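In Praise of the Short Extension Cord

I have a drawer in my house that is nothing but cords, and last Saturday I finally pulled the whole thing out and dumped it on the rug. It took me until lunch to untangle it all, and I came away with an opinion I would like to share, if you have a minute and maybe a cup of coffee.

We buy power strips that are far too big. I had one under my desk for years with 6 outlets and a cord as thick as my finger, and I used two of them – one for the lamp and one for the phone. The rest collected dust and the occasional paper clip. My neighbor Glenys Gittins has one just like it behind her couch, and she has to get down on her knees and fight with it every time she wants to run the vacuum. 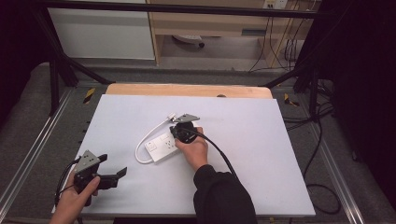

A little strip with two outlets and a thin cord is enough for most corners of most homes. It sits on a nightstand without taking over. You can coil the cord loosely in one hand, drop it in a bag, and take it along to your sister's guest room, where the only outlet is always behind the dresser. I like a white one, myself, because it disappears against a baseboard, though I won't argue with anybody who wants a red one they can find in the dark.

Now, I'm not talking about space heaters or window units. Those belong straight in the wall, and my old friend Rhun Gwilliam, who wired houses for a living, would drive over here and scold me if I left that out. But for a lamp and a phone charger? Small is plenty!

So I kept three little ones from that pile and took the big ones down to the recycling place. The drawer closes now, and there's even room in it for the flashlight.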